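Workshop notebook: Mwaipopo household robot, simulator week
October 4, 2019 | Kerubo Kinyua
4 min read
2 comments | 0 shares

Got the club's room set loading in the simulator before lunch. Imani had bet me a packet of biscuits it wouldn't, and has gone quiet on the subject of biscuits. Stills from today's runs, for anyone who missed the session: 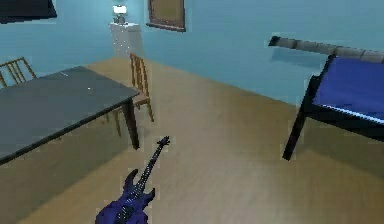
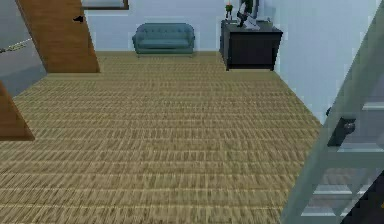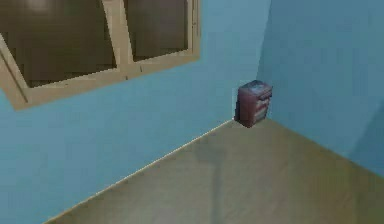 Page last changed: 4 October, after tea (K.K.)

The guitar is staying where it is. Akinyi wants it on the "leave alone" list for the tidy-up task and I want it on the "pick up" list, and we argued this for longer than either list deserves. Her point is that a long thin neck and a body with two horns on it is a rotten thing to grasp. My point is that so is everything in a teenager's bedroom. Written down as a maybe.

Route planning first, anyway. Simple rule for now: go between table and bed, don't touch either, don't touch the chairs. The planner likes the gap by the near chair far too much. I've fattened up the chair legs in its map and it has started sulking along the bed side, so next job is to fatten them up a bit less.

Carpet room. I put the goal in front of the teal sofa as it's the one place with a decent bit of open floor. The Lerken localiser was happy enough over that stripy weave for the first few runs, then decided on one of them that it was facing backwards. Caroline thinks the pattern repeats so neatly that one bit looks like any other. I think she is right, and have told her "possibly". We'll try leaning on the black cabinet and the sofa as landmarks and ignoring the floor.

The corner with the maroon cabinet is the drawer task. Three drawers, so we begin with the top one like sensible people. The plain blue walls give the depth matching next to nothing to chew on, and the window is worse. Zawadi suggested hanging a poster. I said that was cheating. She asked whether I had ever met a house. Poster goes in tomorrow.

Numbers, such as they are: 100 runs queued, 77 finished, the rest died when somebody closed the laptop lid. (Me.) Log is 272 MB and most of it is the same warning about a missing wheel texture.

To do
- chair legs, less fat
- rerun the unfinished ones with the lid OPEN
- poster, under protest
- ask Akinyi for the Nudholm gripper settings, the version that works
- competition form wants a team name and we still haven't got one. "Cellitz" is taken by the year below, who aren't even using it

Imani paid up in the end. Custard creams, already opened.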